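[Traseo-sewing] Re: Do I really have to prewash everything?
Nov 2, 2023

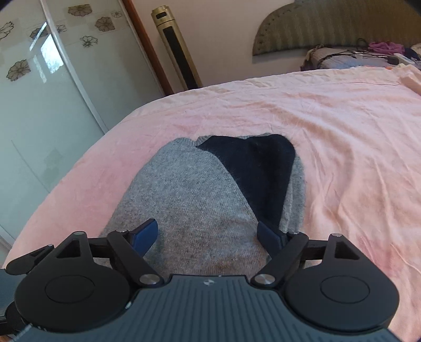

Photo: Traseo list archive

Hi Olaia, hi all,

Welcome to the list! I laughed out loud at your message because I asked this exact same thing when I joined, and I got nine replies that all disagreed with each other (plus one very long one about sheep). So please take this as one person's habits. I'm leaving your message in so people can follow along.

Olaia Paredes wrote:

> Hello everybody, first post here, sorry if this has been covered a
> million times. I bought some cotton from Jolero in September, the
> end-of-season sale, and a piece of linen from Urquijo that cost more
> than I want to admit. I want to make curtains for the bedroom out of
> the linen and pajama pants out of the cotton. My aunt says wash all
> of it before cutting. The lady at the store said never wash curtain
> fabric, it loses the finish. My washer is small and I don't have a
> dryer. Do I really have to prewash everything? And if yes, how do
> you keep the edges from turning into a bird's nest?
>
> Also does anybody press linen while it's damp or is that an old
> wives' thing?
>
> Thanks in advance!
> Olaia

OK, so, in no order at all.

Pajama pants: yes, wash it. You'll be washing those pants every week for years, and cotton shrinks mostly the first time and then a little more the next couple of times. I once skipped this on a pair for my brother-in-law and he had ankles showing by New Year's. He still wears them when he comes over, I think to make a point. Wash the cotton the way you plan to wash the pants. If you're a cold-water, hang-it-up person, then do that, and don't let anyone talk you into boiling it. (Somebody here will tell you their grandmother did it at a full 212 degrees in a canning pot. Mine did too. She also ironed dish towels.)

Curtains are trickier, and I can see both sides. The store lady isn't wrong, some curtain fabric has a finish on it that makes it hang nice and crisp, and once you wash that out it goes soft and floppy and you can't get it back. But ask yourself if you're ever going to wash the curtains! If they're in a bedroom and you have a cat, you will. If you send them out for dry cleaning, then leave the linen alone and just steam it well before you cut. If you know deep down that one day you'll throw them in the machine, wash now and buy a bit extra. I had a pair of linen panels come up 2 inches shorter after the first wash, and they had been exactly floor length, so for a whole winter they hovered. I noticed it every single morning.

What I'd do with the expensive Urquijo piece is cut a test square off one end before you decide anything. Mine are 11 inches because that's how wide my plastic ruler thing is, no other reason. Trace around the square on paper, wash the fabric, let it dry all the way, press it, and lay it back on the tracing. Then you'll know how much it shrinks in each direction (it's often more along the length) and how it feels afterward too. I keep my squares in a shoebox with a note pinned to each one and I'm always glad I did, even the ugly ones.

The bird's nest: oh boy. Linen is the worst for this. I run a zigzag stitch along both cut ends before it goes anywhere near water. If your machine is put away and you can't face getting it out, pinking shears help a little, and for cotton that's usually enough. You can also baste the two cut ends together by hand so the whole piece makes a big loop, and that stops it from twisting itself into a rope too. I do that with anything long. Big ugly stitches, any thread color, you're going to rip them out anyway.

With a small washer, don't cram it. I fold long pieces back and forth in loose accordion pleats and put them in that way, one piece at a time, nothing else in there. Creases that get washed into linen are a real pain. I had one line down the middle of a tablecloth that I could still find with my finger after three pressings. Take it out as soon as the cycle ends. No dryer is fine! Hang it over two lines or a shower rod with a towel over it so you don't get one sharp fold, and pull it square with your hands while it's wet. Grab opposite corners, tug, swap, tug again. It feels silly and it works.

And yes, damp linen for pressing, your old wives were right. I take it down when it still feels cool against my cheek, roll it in a towel and leave it for 30 minutes so the dampness evens out, then press it on the wrong side with a hot iron. Press down, lift, move over. If you push the iron around you can stretch it off grain, and then your curtains hang like they're leaning on something. If it dried too much, spritz it and roll it up again. My spray bottle used to have glass cleaner in it and I washed it out for ages before I trusted it, so maybe buy a new one, they're cheap.

Things I never prewash: interfacing (I've ruined some), ribbon that's only going on a gift bag, and the precut quilt squares, which come out of the machine as little furry confetti. Ask me how many I had left. For lining I go back and forth. If the outside gets washed then the lining should too, or one shrinks and the other one doesn't and you get that puckered hem.

One more thing, red cotton. If any of your Jolero pieces are red or a very dark blue, wash them alone the first time and then rub a damp white rag on a corner. If color comes off, wash again. Tudura carries those dye-catching sheets at the register, or they did last time I was in, next to the bobbins. I use them but I still do the rag.

Does anyone else have an opinion on the curtain finish question? I know a couple of you do drapery for a living and I'd love to hear what you do with linen when the customer says they're going to wash it themselves. And whoever it was that wrote the sheep message, I've lost it in the archive and I'd like to read it again.

Olaia, tell us what the test square does, and how wide your windows are, because that changes how much extra I'd leave in the hem. I'd put in a deep double one and only pin it until they've hung for a week.

Happy sewing,
M.

--
Traseo-sewing mailing list
Please trim long quotes before replying. To leave the list, write to the list owner.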